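Zakimen two-arm kit, reviewed after the slider fault
Posted July 10, 2025

I bought the Zakimen kit on the strength of a demo clip, and I should know better by now. It's two arms with black grippers, a wrist camera and a control package called Vumlow. The sales page says it handles "delicate panel work" out of the box. Mine managed that until the ninth day, when the left arm drove its closed fingers into our task board and kept pushing.

Vumlow reported the run as a success. The log had 149 entries and not one of them mentioned contact. The torque limit was set at 70 percent, the factory value, and it never tripped. I hit the stop myself. Duarte Matos, who shares the bench with me, says the arm pushed for roughly 9 seconds before I got there - it felt longer. 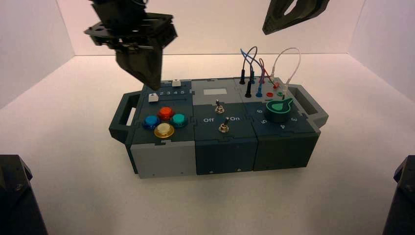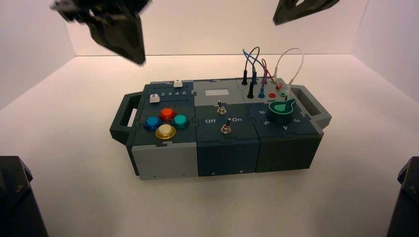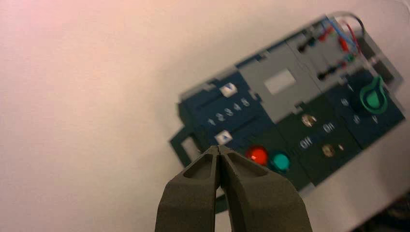

Support took the fault seriously enough, I'll give them that. Cristóvão Patrício at Carvalho, the dealer, went through the settings with me and blamed my calibration. So I calibrated again, by the book, and got the same drift on the left arm. Then he blamed the board. I don't buy it. The sliders have their numbers printed right beside the track and the little knobs are white on dark plastic, so if the wrist camera can't place a fingertip over one of those, I'd like to know what it can place. Approaching the push buttons was no better, and a button is a much bigger target.

The second fix was a firmware update. It cut the drift, and it also slowed every move near the board to a crawl. The contact alarm now works if I push on the arm by hand. I haven't seen it go off during a real run, so I'm not counting it as repaired.

What do you get for 3000 dollars? Solid arms, decent cabling, a manual that skips the chapter you need. The older Condeleo set I used before was uglier and louder, but it stopped when it hit something.

If you already own the Zakimen, turn the torque limit well down before the first run and keep a hand near the stop. If you don't own it, wait for the next firmware and ask Carvalho to show you a collision test on the left arm, with the log open.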